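Robot teaching by demonstration

April 2024
By Blažena Sokol
64 shares | 3 comments

Robot teaching by demonstration is a method of programming in which a person shows a robot a task, and the motion is recorded for later replay or for training a control model. It is used where writing the motion out in code would take too long, or where parts vary in position from one cycle to the next. The two main forms are hand guiding and remote control, also called teleoperation.

Hand guiding

In hand guiding, the operator takes hold of the arm and moves it through the task. The joint motors are set to a mode in which they carry the weight of the arm but give little resistance to the hand. Joint angles are stored at fixed intervals, and gripper commands are entered with a button on the wrist or on a pendant. The method needs no extra hardware. Its main drawback is that the operator's hands and body can block the cameras, so the recorded images differ from those the robot will have when it works alone. Guiding two arms at once is also difficult for one person.

Remote control

In remote control, the operator stands or sits away from the arm and drives it with a separate device. Common devices are hand-held controllers, gloves, and leader arms – smaller copies of the working arm whose joint angles are passed on to it. The camera view stays clear of the operator's hands. Delay between the leader and the working arm is the usual source of error, along with the lack of any sense of contact force.

The Wikow procedure, written by Dagmar Halás for the parts-handling line at Pristesari, uses leader arms and divides each recording into reach, grasp, carry, and release. The first full set held 1,367 recordings, of which 17 were rejected for dropped frames. Nivgate later adopted the same division for its own cells.

Part presentation

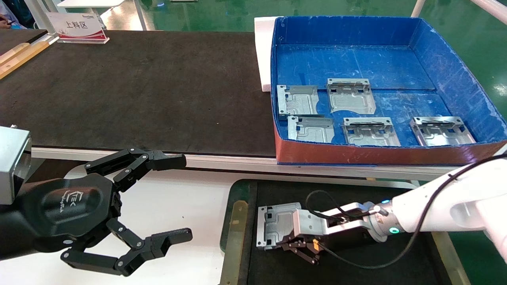 Part presentation is the way in which workpieces are laid out before the robot picks them. Parts may be stacked, placed in a fixture, or left in an open container. Stamped sheet-metal brackets are a frequent choice for the last of these, as their bent tabs and raised flanges offer an edge to grip. Five brackets lying flat in a blue corrugated bin, in two loose rows, include one at the right set slightly apart from the others, and a sixth held along one side by the gripper keeps its embossed channel exposed. Operators are told to vary the layout between recordings – a model trained on one fixed layout tends to fail when a part is turned or shifted.

Limits

A recording contains the operator's pauses and corrections as well as the intended motion. Fahy cells trim pauses before training but keep corrections, on the grounds that the model must also learn to recover from a poor grasp. Recordings made on one arm do not transfer directly to another with different link lengths or a different gripper.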